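**Trurnard repair fund opens in Wamholm**

Households in Wamholm can now claim up to $300 toward fixing an old computer instead of replacing it. The Trurnard fund opened on 28th November and covers parts and labor at two shops in town.
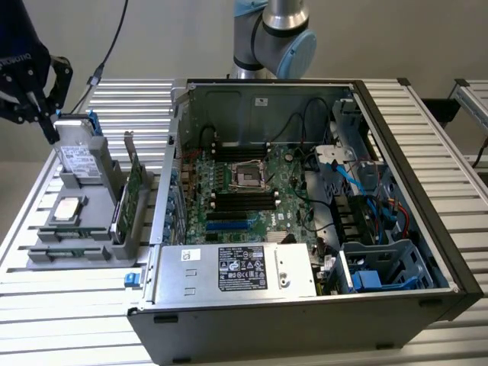

Claims need a receipt and proof of address - a utility bill will do. Adwoa Ofori, who runs the fund, said storage upgrades and new power supplies both qualify. Printers and phones do not.

The first round closes in May. Forms are at the Fikre library desk.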